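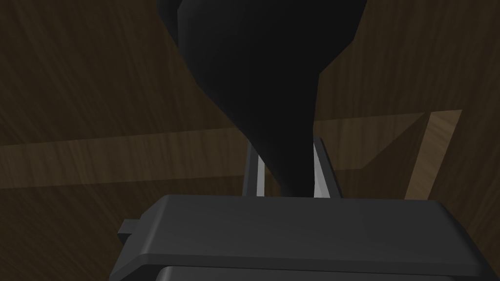 Marnside, February

Bench time only till lunch, so writing this fast. Stones first. The 1000 was dished again, worse at the near end, flattened it on the plate until the pencil marks were gone. Should be doing that every session and I don't. The 4000 is fine. Left it alone.

Sharpened the Costigan plane iron and the narrow chisel. Burr came up quickly on the iron, slow on the chisel - I think the chisel back was never properly flat to begin with. Spent way too long on it. Note for whoever picks it up next: only the first inch or so is good, stop there, the rest doesn't matter.

Iron went back in and took a clean shaving on pine, then tore out on the curly offcut just like before. So it wasn't the edge. Closed the mouth up a hair and skewed the plane, better. Not cured. Will try damping the surface before the last pass, somebody at Nisell swears by it.

Oil test, second round. Three boards, same plank, all scraped and none sanded. Board A is the Clidwood oil straight from the can. B is the same oil thinned by almost 40 percent. C is wax on bare wood as a control, and it looks like nothing much, as expected. A went sticky in the corners where I was lazy with the rag. B soaked in flat and even, but it's going to need more coats than I want to do. Smell from A is strong, keep the window open.

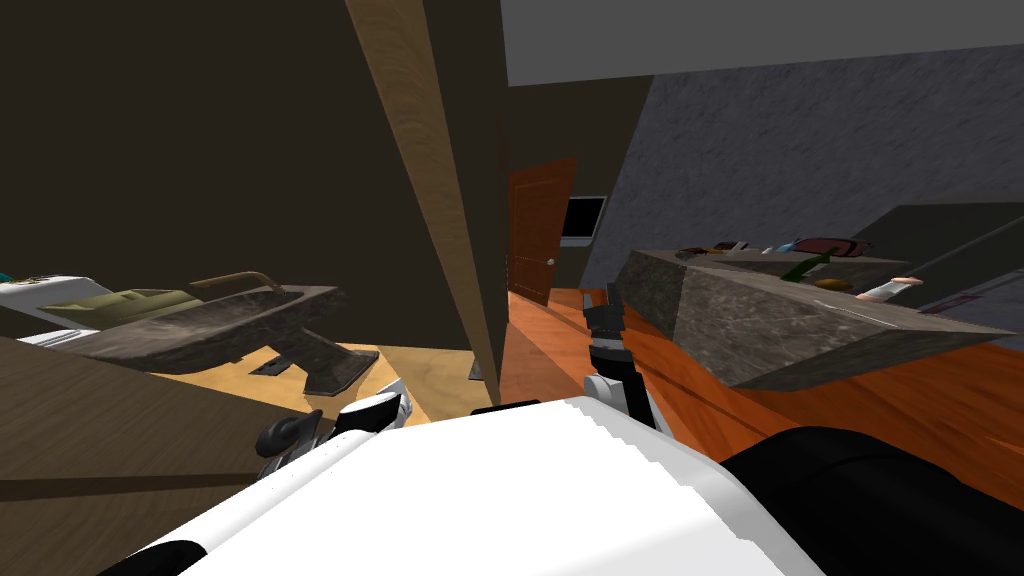
Dark gray marble sink counter, thin brown faucet over the back edge.

Waited 2 hours between wiping and the first look. Probably too short, the can says overnight, I never beleive the can but this time it may be right. Board A still grabbed a fingertip. B did not.

Water drops on last month's boards, since they were lying there. The old A board beaded well and left no ring. Old B board left a pale ring that mostly went after rubbing with a dry cloth. I'd been ready to say thinned is better across the board and now I'm not so sure. Could be that B just had less oil on it in total, I didn't weigh anything. Next round WEIGH THE CAN before and after each coat. Wrote it on the lid too.

Scraper: turned a fresh hook, first try too heavy, it dug. Filed it off and started over with much less pressure. Two light strokes with the burnisher is enough on that steel. Drop of oil on the edge before burnishing, I forgot it the first time and you could feel the difference right away.

Glue - opened the new bottle. Thicker than the old lot. Clamped a rubbed joint with it anyway and will pull it apart tomorow to see.
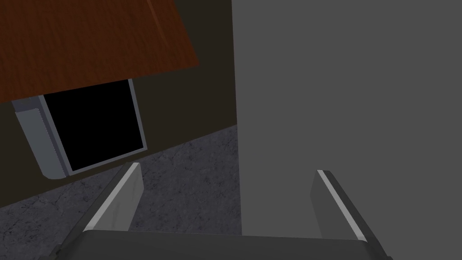 Reddish-brown wood, fine dark flecks in the grain and one lighter streak.

To do:
Order rags, the lint-free ones, the last lot shed all over board C.
Ask Nisell if they still stock the small can. The big one skins over before I'm halfway down.
Oily rags hung out flat on the line, not balled up in the bin. Found one balled up this morning.
Third round of boards, with weights, overnight wait.
Flatten the 1000 BEFORE starting.

Packed up ten to one. Vise left open, joint in the clamps, please don't move it.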